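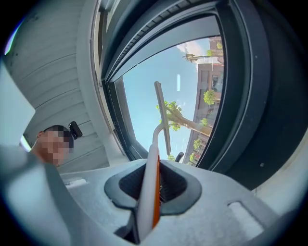 Home Current Issue Archive For Authors Search

4.2 Moving from support jobs into nursing assistant roles

We now turn to the group that surprised us most. Of the 394 support workers who answered the survey across the eight hospitals, those in cleaning, kitchen and transport jobs were the keenest to train as nursing assistants, and they were also the least likely to have been told that a training route existed. This is a wonderful finding for anyone who hires care staff, and we think it deserves far more attention than it has had in the work on nurse recruitment.

The interviews (n = 20) help explain the gap. Many workers already knew the wards very well. They knew which patients liked to talk in the morning, where the spare linens were kept and how a shift handover sounded from the hallway. One worker at the Gokerside site told us, "I had been on that floor longer than the charge nurse, and I still thought the course was for somebody else." We heard versions of this again and again, and it was a pleasure to hear how much people had picked up on their own!

Three things seemed to hold people back. The first was the 200 hours of classroom and ward practice, which most sites scheduled in the daytime only. The second was pay during training. The third, and the one we had not planned to ask about, was the job title itself. Workers whose badges said "environmental" or "facilities" often assumed that ward managers would not take an application from them seriously. At the Mondal site, where managers were asked to invite applications in person, this worry came up much less - several people could tell us the exact conversation that got them started.

Figure 4. Squeegee at a window, blue sky outside.

Support from coworkers mattered as well. Trainees who were paired with someone who had made the same move spoke warmly about it, even when the pairing was informal and the two rarely shared a shift. Matubbar and Biswas coded these passages separately and agreed on nearly all of them; Holmgren settled the rest. We had expected the pairs to talk mostly about coursework. They talked about child care, bus times and how to ask for a schedule change, and we find that very encouraging, as these are things a hospital can do something about.

The survey does not let us say how many of the interested workers would finish the course. The July follow-up, reported in Section 5, covers only those who had enrolled by then.

Last updated: July

Contact the editors | Copyright the authors | Back to top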